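To: skorkley-swap list
Date: 28 February 2022
Subject: Re: toy boxes - whats left to pack??

On the list yesterday, the Figueroa drop-off wrote:
> Can whoever has the soft toys tell us where things stand? Peneck
> wants everything boxed before the van comes. We were told 8 boxes,
> have 3 here. Also are the wire baskets coming back or not. And
> please no books in with the plush this time, the bottoms went in
> December.

Quick answer, typing between loads. Other 5 are at my place. Four taped shut, last one open on the tile, plush going in now. It's the brown one with the red outside and the hand holes, so easy to spot when you unload. 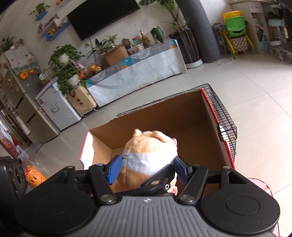 Photo: Studar / Skorkley toy swap

Tan plush goes in that box with the rest of the soft stuff. No books, promise. The orange thing on the floor with the smiley face, still in its clear wrap, is NOT plush, leave it for the prize table.

Wire baskets - yes you get them back, but I need them till the last box is done. Will nest them and send on the same van.

Total on my sheet is 163 toys, 80 of those soft. Havent rechecked so dont print it on anything yet.

Still need: packing tape (the wide kind), a marker that works, and somebody with a flat cart at the Figueroa end. Side door, the front one sticks.

Reply to the list pls, not just me, I'm bad at forwarding

Studar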